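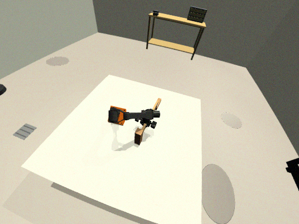
Fig. 3. Wooden shelf against the back of a room, white mat on the floor in front.

Print this page | E-mail this page

Section 3: Standing up and levelling your Lolgate shelf

By now you should have the two sides, the back rails and the bottom shelf joined together and lying on their back, and I hope you have had a cup of tea, as the next part is much nicer with a clear head. The Lolgate stands 188 cm tall once it is up, so do check your ceiling before you start, and don't forget about lampshades (Wakana Ueda, who tested these instructions for us in her own flat, lost a rather nice paper one).

Before you lift

Choose the wall first. An inside wall is kinder to wood than an outside one, and a spot well away from a radiator is kinder still. If you have skirting board, the notch at the foot of each side is cut to fit over most ordinary sizes, though very old houses sometimes have a deep moulded skirting that it won't clear. In that case leave the shelf a little forward and use the long wall straps from bag 401 in place of the short ones.

Put something flat and clean on the floor where you will be working. An old blanket will do, but it does ruck up under your feet, and a proper mat is easier to slide the shelf off afterwards.

1. Empty the space in front of the wall and sweep it. Grit under the feet will mark a wooden floor.

2. Screw the four levelling feet all the way in, by hand. You will wind them out again later, so please don't be tempted to guess at it now.

3. With one person at each side, lift from the top end and walk the shelf upright slowly. Keep your hands on the sides and off the back rails.

4. Slide it back to the wall in small movements, one side and then the other, until the notches sit over the skirting.

CAUTION: Do not lift the shelf alone, and do not let go of it until the wall straps are fixed. Keep children and pets out of the room until step 7 is done.

5. Lay a spirit level across the bottom shelf. Wind out the foot at the low side until the bubble settles, then turn the level front to back and do the same again. Go back and check your first reading once more, as the one nearly always disturbs the other.

6. Hold each strap against the wall, mark through the hole with a pencil, and drill. The screws in the bag are for timber studs. Plasterboard and brick both need their own fixings, and your local hardware shop will be glad to advise.

7. Fix the straps and tighten them until they are snug. Give the top of the shelf a gentle pull to be sure it stays put.

NOTE: New timber moves a little as it gets used to your house. Check the level again after the first month or so, and after you switch the heating on for the winter.

Loading the shelves

Start at the bottom with your heaviest things and work upwards. Large books, casserole dishes and boxes of records all belong low down. Brahim Filali in our spares department also suggests leaving the top shelf empty for the first few days while the joints settle in, and he has put up a good many more of these than I have.

If a shelf peg feels loose, take it out and try it the other way round before you write to us for another. Spare pegs are listed in Section 4.

Filed under: Home storage > Assembly guides > Shelving

We use cookies to remember your settings and to see which guides are read most. Accept all | Manage cookies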